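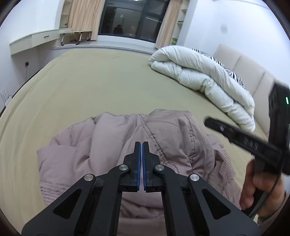 Winter coats should be mended. Bought one from Tusport in April, end of season, zip gone by the tenth wear. Took it back. Shop offered me a voucher. Didn't want a voucher, wanted a zip.

Viorica Mujić on our high street does zips. Two days, fair price, and she'll tell you if it isn't worth doing. She's got a queue most Thursdays, so dont tell me people won't bother. They will if there's somebody to go to.

And that's my gripe. Council found money for new planters outside Popescu's, six of them, very nice, but the rent on a small repair shop goes up every year and not a word said. Cut it. Half rates for anyone who mends shoes, coats, kettles, whatever. Make the big shops stock spare zips and poppers aswell, and sell them over the counter.

Would it cost a bit? Yes. So does carting good coats to the tip.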